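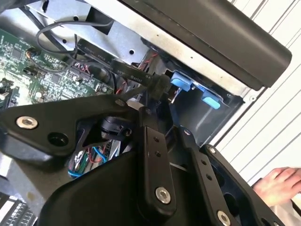

Call for participants: the Riston Winter Choir

We're putting together a choir for people who don't think of themselves as singers, and we'd love to have you in it. The Riston Winter Choir meets once a week in the upstairs hall at Claeys House, starts in September, and sings one concert just before the holidays. There are 70 places. You don't need to read music, you don't need to have sung before, and there is no audition of any kind.

Last year's group had people from high school age to well past retirement. Some had sung in church as kids and stopped. A few had been told by a teacher to mouth the words (if that was you, please come, we mean it!). By the third rehearsal the altos were loud enough to hear from the parking lot, and by December we had four-part harmony on nearly everything.

What we sing

A real mix. We're planning two old carols in new arrangements, a set of sea songs, a Georgian table song that everybody ends up humming in the car, and a couple of pop numbers the group will vote on in the second week. Nothing in Latin this time – we did a lot of Latin last year and the basses asked for a break.

Every song is taught by ear first, one line at a time, and then we hand out the words. Sheet music is there for anyone who likes it. Practice tracks for each part go up on the choir page the morning after rehearsal, so you can sing along while you do the dishes. The tracks are plain audio files and play on any phone or computer.

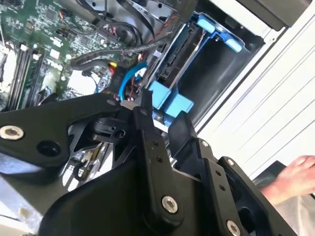
Page last changed: 29 July 2018

When and where

Rehearsals run for 12 weeks, 7:00 to 8:45 in the evening, with a tea break in the middle. Doors open at 6:40. Claeys House is on Baludel Street, across from the old post office. The number 26 bus stops at the corner, and there's free parking behind the building after 6:00. The hall is on the second floor; the elevator is at the back, past the coat racks, and it's slow, so give yourself an extra few minutes.

The dress rehearsal is in the concert hall the evening before the show, and we do ask everybody to be at that one. Standing on the risers for the first time is strange. You can't hear the same people you're used to hearing, and it helps a lot to find that out a day early.

What it costs

Nothing, if nothing is what you can manage. The suggested amount is $70 for the season, which covers hall rent, printing and our pianist. Pay all at once, pay a little each week, or tick the "free place" box on the form. We won't ask why, and the section leaders never see who ticked it.

Who we're looking for

Everyone, really, but some sections fill faster than others. Sopranos and altos usually go in the first two weeks of sign-up. We always need more tenors, and women with lower voices are very welcome there. If you don't know what you are, write "no idea" on the form and we'll work it out with you at the first rehearsal. It takes two minutes and you do it in a group.

Please be able to come to at least nine of the rehearsals. We know kids get sick and shifts get moved, so just send a quick note if you'll be away. Under 16s need an adult singing with them.

You can sit for the whole rehearsal if that suits you better, and plenty of people do. Large-print words are ready every week. If you use a hearing aid, sit on the piano side of the hall, where the sound is clearest.

The concert

We'll be at the Zido Theater in Riston, which seats 800. Yes, it's big, and yes, it was nearly full last year! We share the evening with a brass band from across the river, and the last two songs are sung together with the band.

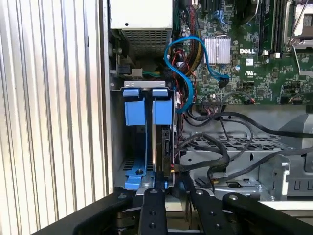
The noise of that is hard to describe until you've stood in the middle of it. Wear dark clothes and something green – a scarf, socks, a ribbon, whatever you have. Each singer gets two free tickets for family or friends, and extra ones go on sale to choir members a week before the general public.

Also wanted: section helpers

We have room for four section helpers, one for each voice part. You'd learn your line a little ahead of everyone else, stand in the middle of your section and sing it clearly. You don't have to be fancy, only steady. Helpers sing for free and meet the director for half an hour before each rehearsal. Some choir experience is useful here. Mark the helper box on the form and tell us in a line or two what you've sung.

How to sign up

Fill in the form on the choir page, or pick up a paper one from the front desk at Claeys House. We'll write back within a week with your start date and a map. If we're full, you go on the waiting list, and places do open up in the first couple of weeks, so it's well worth putting your name down.

Bring a water bottle and a pencil to the first rehearsal.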